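Setting up for the Arango dye batches again, so this thread is about weighing and measuring. A few people asked how I do it after the last lot of colours went up.

Colour first, briefly. Arango is a run of small skeins in greys and greens. Every skein gets its own little dye bath, so I'm weighing small amounts over and over. If the powder is off by a bit, the skein is off by a lot.

The scale is a white digital one with a square pan and a green readout. It sits on a big black cloth with a scalloped edge. I set it at an angle to the table so I can read the display from where I stand.

Cups and beakers go on one at a time. The dark see-through cup is for anything I want to tip out quickly. Glass is for anything I need to see through.
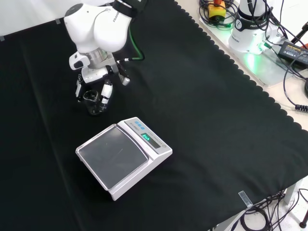 Step one is always the check weight. Mine is 200 g. Scale on, wait for zero, weight on, read it, weight off, see if it goes back to zero. If it doesn't go back I start over.

I do this in the morning and again after lunch. The Drurno studio has a heater that comes on at noon and I have seen the zero wander when it's running.

Step two is the empty container. My usual glass beaker is 43 g. I write that down even though the tare button would take care of it. Scales switch themselves off when you turn around to answer the door, and then your tare is gone.

So the notebook line is: beaker, beaker plus powder, powder. Three numbers and you can always work out what happened.

Pick the beaker up by the sides, near the top, and put it down in the middle of the pan. Dropping it on the corner gives me a different number on this scale. Maybe yours is better.

If your scale has a clear cover over the pan, take it off before you zero. If you zero with it on and then lift it off you get a negative number and a confusing five minutes. 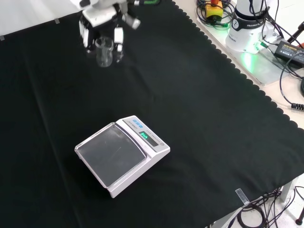 Sturlow
Dyer, Drurno studio
Posted in March

Going on with this after a tea break.

Someone asked why I don't use the lines on the beaker for everything. The lines on a beaker are there for a rough idea. They're good enough for rinse water. For mordant or dye stock I weigh the water too. One gram of water is close enough to one millilitre for wool.

The one I reach for most says 100ml on the front, with a white patch for writing on. Pencil works on mine and comes off with a damp thumb. Marker also works but I end up scrubbing.

Watch which way the numbers run. Seen from above, this one shows 0, 20, 40 and 60 going down the side, so the figures get bigger toward the bottom. Good for knowing how much you've poured out. Bad if you glance at it and assume it's telling you how much is in there. I made a whole pale green skein that way. It's now a hat.

The spout is worth having. Pour slowly, touch the lip to the side of the pot, stop before you think you need to.
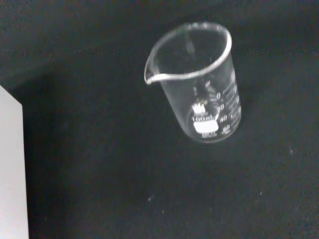 Sturlow

Powders now. I buy alum from Prostotico in the 227 g tub, and two tubs get me through a round of Arango skeins with a bit left over. Keep the lid on between scoops. It clumps in our summers.

Scoop small. It's easier to add than to take out, and taking out means you've now got a dirty spoon in the tub.

Write the amount before you put the container down anywhere else. I have lost more numbers between the scale and the stove than anywhere.

Question about the black cloth. I used to work on a white tray and never knew if I'd spilled. On a dark cloth you see every white speck. Some of what you see is lint, so it makes you look twice, but I'd take that over missing a spill.

It's a woven charcoal grey when you get right down to it, and the weave holds on to small bits. A lint roller gets most of them. I shake it outside after, downwind, and then it goes in the wash by itself.
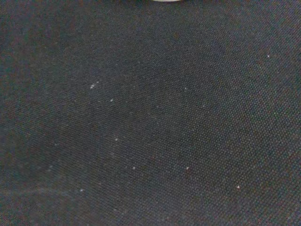

Never tip what's on the cloth back in the tub. It's a few cents of powder and you don't know what else is in it.

Smooth the cloth before the scale goes down. A fold under one foot tilts the scale and you'll chase the reading all morning. Small creases out to the side don't matter.

Also keep these beakers and cups for dye only. Mine live on a separate shelf with a strip of red tape along the front, well away from the kitchen things.

Order of work for tomorrow, mostly for me: check weight, beakers, alum for the greys, then the greens. The water for the greens gets weighed the night before and left with a lid on.

Will post the skeins when they're dry. The greys take ages – they look black until they're nearly done.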